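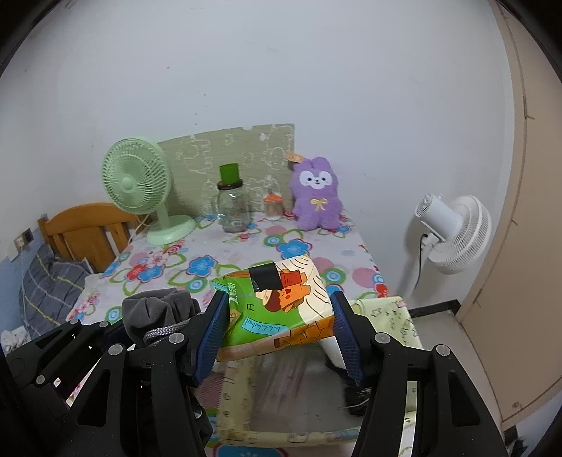
Second build log for the manipulation club at Dutenport. Our project this term is Proltis, a small policy that learns to unpack and repack a box from hand-held gripper demonstrations. The course rules cap us at 88 demos per task, so most of the work goes into making each one usable.

The task is defined loosely: a mix of items, one box, packets in or out. Soft packets are the hard part. A rigid item gives a clean finger width at contact. A packet keeps deforming after the pads touch it, so the width signal drifts and our grasp detector fires late. I moved the trigger from absolute width to rate of change over 5 samples, which fixed most of it.

Labeling is done in Clitton, our own script, written over the August break. It splits each recording into approach, grasp, carry and release. It still confuses carry with release when the operator pauses over the rim of the box.
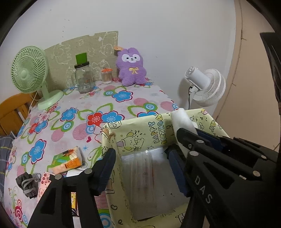 Of the 88 demos, 86 survived the filter. The other 2 lost tracking during the carry. Plain white walls don't help there - the tracker wants texture, and a patterned cloth gives it plenty. I had expected the busy print to hurt the policy, and I still don't have a clean test of that.

Operator notes, mostly for myself:

Close slowly on packets. Fast closes fold them over and the pads end up holding a corner.

Keep both fingertips in view before the grasp starts.

Don't rest a finger on the box wall. The detector reads it as contact.

Training runs on Yeoman, the shared machine in the lab, and takes about two hours if the queue is clear. The first checkpoint reaches for the right packet but closes too high. I'm rerunning with the new trigger and a shorter action horizon. Loss curves go up with the next log.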